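Section 4. Washing and pressing table linens
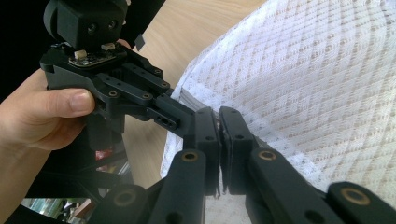

Drumby House – Linen Room and Laundry

Read section 3 (sorting) first. If the load came down from the Østergaard room it goes in its own bag, do not mix with kitchen towels. Questions to Orsolya Major, or Analyn Ambrosio on evenings.

4.1 Before you load

1. Shake everything out over the bin. Crumbs, toothpicks, candle wax. Wax gets scraped with the plastic card, not a knife.
2. Check for stains and treat them now. Red wine – cold water and the blue bottle. Grease – dish soap, leave 30 minutes. Anything you can't identify, tag it and leave it on Jerome's shelf.
3. Lace and anything with an open pattern goes in a mesh bag. Zip it all the way and tuck the pull under.
4. Plain cotton and poly can go in loose. Don't pack the drum. You should be able to get your arm in over the top of the load.

Note: the old napkins with the green hem still bleed. Wash alone or with each other.

4.2 Running the washer

1. Power on at the wall, then the panel. Wait for the beep.
2. Turn the dial to 6 for lace and delicates. Cotton is whatever is on the chart taped to the lid.
3. Nurix powder in the left drawer, one level scoop. Half a scoop for a mesh bag load. No softener on napkins, they stop soaking anything up.
4. Close the door untill it clicks. Press Start.
5. If the panel shows E2, the drain filter is full. See 7.3. Do not keep pressing Start.

CAUTION: Never bleach lace. Not diluted either. We lost two good cloths that way last October.

4.3 Drying

1. Cotton – dryer, medium, take out while still a bit damp.
2. Lace – no dryer. Roll in a clean towel, press the water out, don't wring. Then lay flat on the rack or over a table with a dry sheet under it.
3. Pull the edges square while damp. Start at the corners, then the middle of each side. Go easy, the pattern stretches more one way than the other.
4. Leave overnight if you can. Window open, fan on low.

4.4 Pressing

1. Fill the Vutidow iron to the line with filtered water. Tap water leaves brown spots.
2. Cotton setting is 200. Lace goes at the lowest steam setting with a press cloth on top, wrong side up.
3. Lift and set down. Don't slide the iron on lace, the tip catches in the holes.
4. Iron the long cloths from the center out. Second person holds the far end if there is one around.
5. Let it cool flat before folding or the crease sets crooked.

CAUTION: Iron goes back on its stand every time you let go of it. Unplug at the end of the shift – the switch on the cord does not cut the power.

4.5 Folding and storage

1. Fold lengthwise, hem to hem, then again. Long cloths go on the cardboard tubes instead, lace side in.
2. Tissue between layers for lace. White tissue only.
3. Label with size and room. The 300 cm cloths are top shelf, left. Napkins in stacks, tied with cotton tape, no rubber bands.
4. Write it in the book. Anything torn goes in the mending basket with a safety pin next to teh hole so Hajar Radwan can find it.

Rental cloths go back to Dilruba Kumarasinghe at the front desk, unpressed, with the slip.

Next: Section 5, Aprons and kitchen whites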